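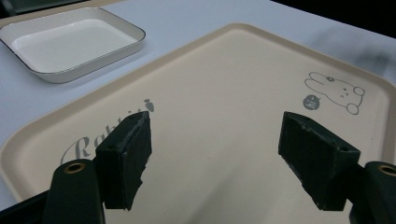 Ticket: Episodes rejected for tool condition and start pose
Queue: Collection standards, Edstead site
Status: Resolved, pending rule update
Component: handheld gripper, two-jaw

Reported
Mutix validator flags tray episodes with code 7 (jaw surface out of tolerance). 32 episodes held out of a batch of 400. Operators at Edstead say the gripper opens and closes normally and ask for the flag to be waived.

09:10
Pulled the held episodes. Covering is ragged along the lower inner edge of both jaws. Scuffing on the upper edges as well, but scuffing alone is not a reject under the Pidari handling rules. Ragged covering is. Waiver refused.

09:35
Checked start pose. Rule 5 requires jaws wide apart and nothing gripped at the start of each episode. Start pose in the held set is compliant. No action.

10:05
Checked work surface. Large beige tray with rabbit print, small white tray beyond its left lip. Both clear of task objects. Two small dark specks on the beige tray. Rules say wipe down between batches, so this goes back to the site as a reminder, no reject.

10:20
Site asks whether printed trays are allowed at all. Yes. The rule covers loose items and reflective film. Printed decoration is fine as long as the same tray stays in use for the whole batch. Do not swap to a plain tray halfway through.

11:15
Site fitted new coverings from the Mac Carthaigh spares box. First attempt left the left jaw covering short of the lower edge - refitted. Ran the open/close check, then the empty-close check. Both pass.

11:50
Repeat run of 5 episodes with new coverings. No code 7. One code 2 (late start marker), operator error, discarded.

13:30
Root cause: coverings were being inspected at the start of the month only. The checklist says "inspect regularly", which the site read as monthly.

Actions
- Replace "inspect regularly" with "inspect both jaws, inner and lower edges, before every batch".
- Replace coverings in pairs. One new and one worn changes the grip.
- Held episodes stay out of the release set. Keep the raw files.
- Add tray wipe-down to the same checklist line.

14:05
Draft wording sent to Edstead. Pidari rule text still has the old wording in section 7, change request open. Leave this ticket linked until it merges.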